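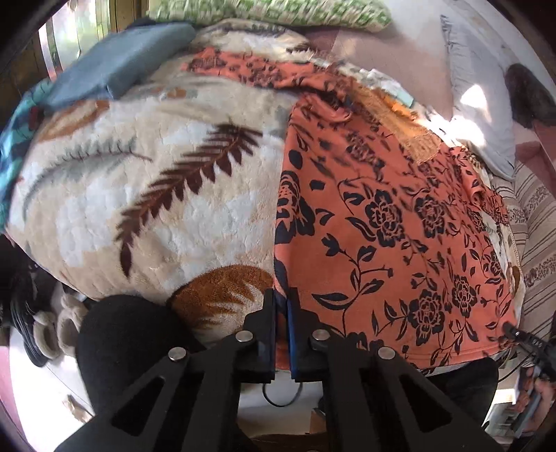 Filed under: Home & Money

I stopped buying clothes in September. I didn't plan it as a challenge. I added up a year of card statements and found I had spent 600 on clothes, and I could only name a few of the things I'd bought.

The rule is simple. Nothing new unless something has worn out past mending. Socks and underwear don't count. Gifts don't count either, though I asked my sister to stop sending them.

The first month was easy. The second was harder because Standeck had its closing sale and I walk past it on my way to the bus. I went in once, tried on a gray jacket, and put it back. I already own a gray jacket. It needs a zipper.

That zipper is how I met Bujar Mladenović, who does repairs out of the back half of the dry cleaner on Pallis Street. He charged me less than I expected and told me to wax the teeth with a candle stub. He also took in a pair of pants I hadn't worn in years. I wear them every week now.

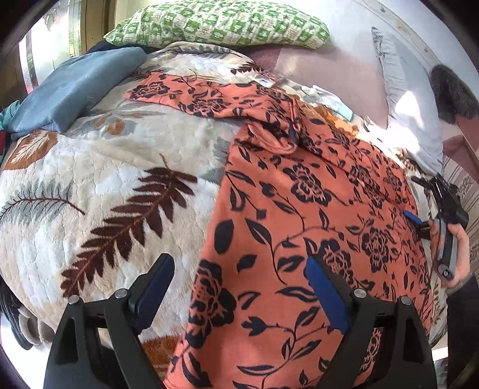

I have been learning to do the smaller jobs myself. Buttons are fine. Hems are slow, and mine come out a little wavy on anything thin or slippery. I pin everything twice and press it before I sew - skipping the iron was my main mistake early on.

The money I would have spent goes into a separate account. It has 353 in it so far. I took out 200 in the winter for a car repair and put it back over the next few pay periods.

I still get the store emails. I unsubscribed from most of them last week, and two came back the next morning. The gray jacket needs a new lining next, so I'll be going back to Pallis Street when the weather turns.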